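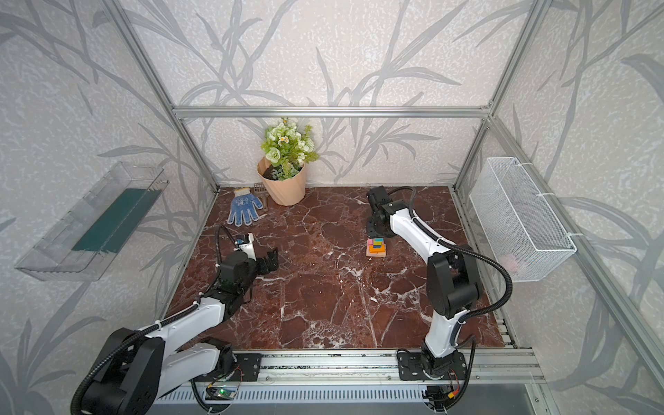

Green roses, and not a real one among them

5 min read
Print | E-mail

I held out against artificial flowers for years. My grandmother had a bowl of plastic sweet peas on top of the television, and I can still remember the feel of the dust on them, so when I moved into the flat in Eltden I promised myself it would be real plants or none at all. Well! The flat faces north, and the real plants have had a miserable time of it, poor things. I won't list the casualties.

So one Friday I went into Kovács, the shop by the bus station that sells lampshades and ribbon and, for some reason, very good cheese graters, and came home with a pot of pretend roses. They're pale green, a colour I'd never have chosen in a real rose, with little white daisies tucked in between and enough leaf to make it all look plausible from the doorway. The pot is peach and goes round in a twist, wider at the top, rather like the paper a florist wraps things in. I thought it was a bit much in the shop. Now it's my favourite part.

I did worry about the wallpaper. It's the Hulia paper, the pale grey speckled one with the big bamboo stalks and long leaves, and it goes round the side walls as well as the back, so there's no getting away from it. I thought more greenery in front would be too busy, but the grey is so quiet that the flowers just sit there looking pleased with themselves. The dark red-brown marble pattern underneath helps too, with its white veins running all over the place. It shows every crumb (I have learned to live with this) but it's lovely under peach.

Now, the upkeep, as I've had a couple of messages asking. A soft make-up brush for the roses, working from the middle of each one outwards, and a hairdryer on its cool setting for the leaves. I don't wash mine. I tried a rinse with some others from a Budodow bargain box and the green came off on my fingers, so I'd test a leaf at the back first if you're tempted.

I still keep my blue knitted glove with it, the one with the white pattern on the palm, and the little brown plastic rake. The rake is from a child's set and it's the right size for a pot; I've used it on every windowsill I've ever had. Full-size hand forks are hopeless indoors, you end up with half the compost in your slippers.

The coloured blocks live at the other end, stacked up on their wooden base. I like something bright over on the right to balance the flowers, and pink, orange and yellow all seem to get along with peach. The blue and the green I'm less sure of, but I wouldn't split them up.

Next I'd like something tall and trailing, real this time, for the bathroom, where the light is a bit kinder in August. If you've kept a fern alive in a north-facing flat for more than 7 weeks, please do leave me a comment and tell me how.

This site uses cookies to remember your preferences. Accept | Manage settings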